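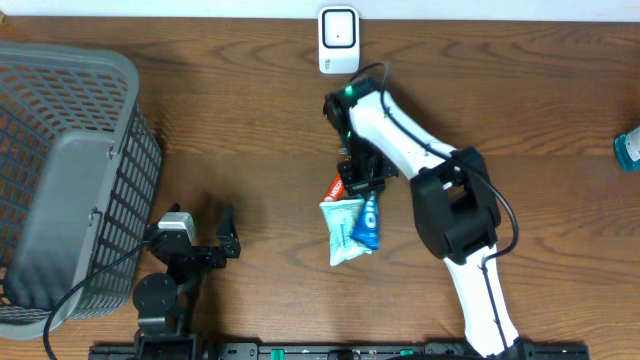 Rasa Dzene thinks I have been feeding the starter too late in the evening, and after reading back over the January pages I am inclined to agree with her. She came by the bench while I was writing up the Tretitholm rye and said the sour smell was plain hunger, that any culture left that long on so little flour would sulk, and that I should try a morning feed before blaming the grain again.

Tuesday, March 31, 2020

So, morning feed it was. I gave Lei (the older of the two cultures, and still my favorite, I can't help it) equal parts flour and water at 8, stirred her well and put her back on the shelf over the radiator pipe. By lunch she had domed nicely and smelled of yogurt and green apple, which made me happier than it probably should have!

Dough mixed early afternoon: 705 g flour, mostly the Tretitholm with a little of the white from Lendau to lighten it, salt as usual. I let it sit 30 minutes before the salt went in this time. It came together much more kindly than last week's, still tacky but willing to be folded, and I only had to wet my hands twice.

Rostam Babaei wants the crumb tighter for sandwiches, and I want it more open because that is how my grandmother's was, so we have settled on baking one tin and one round from the same batch and seeing who is still smiling afterward. The tin is his. I lined it with the Follell paper, the last of the roll (order more, please, whoever reads this first).

Some 49 minutes in the oven for the round, lid off for the last stretch. Good dark crust, a small split on one side where I scored too timidly. The tin needed longer and I took it out when it sounded hollow. Neither gets cut until tomorrow, rye being what it is, so hands off, everyone. Lei gets her next feed in the morning, before the coffee goes on.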